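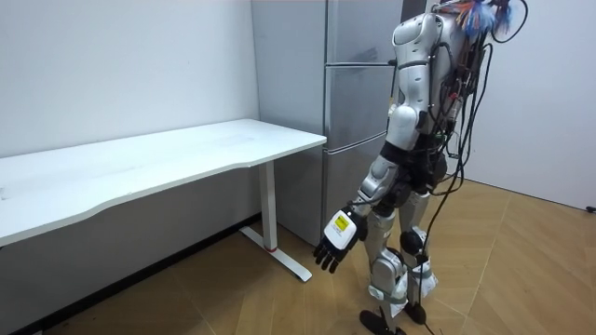 The robot at the desk, cables still hanging down the back.

From: Gratine workshop
To: braltix-builders list
Date: July 10, 2019
Subject: Re: [braltix-builders] Cable routing on the full-size build

Hello all,

Thank you for the quick answer to my question. I quote the important part and reply under each piece.

> Before you close anything, decide which cables must pass the hip.
> On mine I let everything run down the back to the floor and it was
> fine while the robot stood still. When I started the leg tests the
> bundle pulled on the connector at the waist and I lost the left knee
> for two evenings. How long are your leads, and do you have any slack
> at the shoulder?

At present mine is the same as yours was. The black cables come down the back, past the hips and the knees, and lie on the floor near the feet. The longest one is 345 cm, and this is too much for the place where I work, between the desk and the fridge (the build is in our kitchen, my family is patient). I have ordered a shorter one of 220 cm from Jakero but it has not arrived.

At the shoulder I left 50 mm of slack. Is this enough when the arm goes above horizontal? I have only tried it by hand, with the power off, and I did not feel the cable pull. But I did not dare to go to the end of the travel.

> Also, do not put the head on before the neck wires are labelled.
> I say this every time and people do it anyway.

I am following this advice. The blue, red, orange and purple wires are standing free at the top and I will label them before I fit the head plate. My trouble is that the colours do not match the table in the Moreira wiring document. In the table orange is for the second neck servo, but when I measure with the meter, I find this signal on the purple one. Does somebody have a newer version of the table? Mine is from January.

> What did you do about the legs? The lower shells on my set did not
> hold with the clips that came with it.

The clips did not hold for me either. I have put white fabric straps around the lower legs and so far I am content. They are easy to open when I must reach the ankle, and they do not scratch the shell. I would like to have a proper solution later, maybe a printed ring, but I don't have a drawing for it. If you have made one, I will gladly pay the postage.

Two more questions, for everybody:

1. The hand. The module on the back of it adds 152 g according to my kitchen scale. Did you change the wrist values in the configuration file, or did you leave them as they were? With the standard values I am afraid that the wrist motor will become too warm.

2. The floor. Ours is smooth wood-look planks and I must start the standing tests soon. Do you put a rubber mat under the feet, or something under the soles? I would prefer the mat, as I do not want to glue anything to the feet.

I will write again when I have the shorter cable in place and can try the hip.

Kind regards,
the Gratine workshop

--
braltix-builders mailing list
Please trim your quotes when you reply.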